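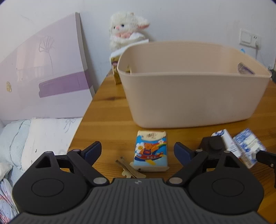
The two dark blue finger pads, set apart and open over the tabletop.

How to weigh and record a big carp without hurting it

Last updated 27th August

On our lake at Culcombe the rule is simple: if a fish goes on the scales, it goes back in good condition. Many members join us with good tackle and little practice in weighing, so I have written down the way I do it myself. It takes less than two minutes when all is prepared.

Before you cast

Put the unhooking mat on flat grass, close to the water but not on the slope. Fill a bucket from the lake and leave it beside the mat. The weigh sling, the scales and the forceps should lie on the same side, so you do not need to walk around the fish to reach them.

Wet the sling and hang it on the scales. A wet sling is heavier than a dry one -- mine, an old Brumance with the zip, is 800 grams when it has been in the water. Now press the zero button. If your scales have a dial, turn the ring until the needle stands on nothing.

When the fish is in the net

1. Leave it in the water for a short rest, with the net held upright. Use this time to check again the zero.

2. Roll the net down, fold in the fins with your hand, and lift. If the fish is big, ask somebody to help. Do not lift by the pole, as the arms of the net can break.

3. Lay it on the wet mat and take out the hook. For a deep hook I use the long Aguiar forceps.

4. Slide the fish into the sling, close it and lift it only as high as necessary. A tripod is better than arms. Wait until the number stops moving, then read it aloud.

5. Lower the sling into the water and open it there. Hold the fish until it swims off by itself.

Photographs

Kneel, keep the fish low over the mat, and pour water on it between two pictures. One or two are enough. In January, when the air is below zero, I take no pictures out of the water -- the gills and eyes can freeze quickly.

Writing it down

In the lake book we write the weight in grams, the swim number and the bait. Please do not round up. Small fish count also: the lightest entry this season is 1,297 grams, and there are now 166 entries in total.

If you use the Ristolell digital scales, note that they switch off by themselves and forget the zero. You must then start again with the wet sling.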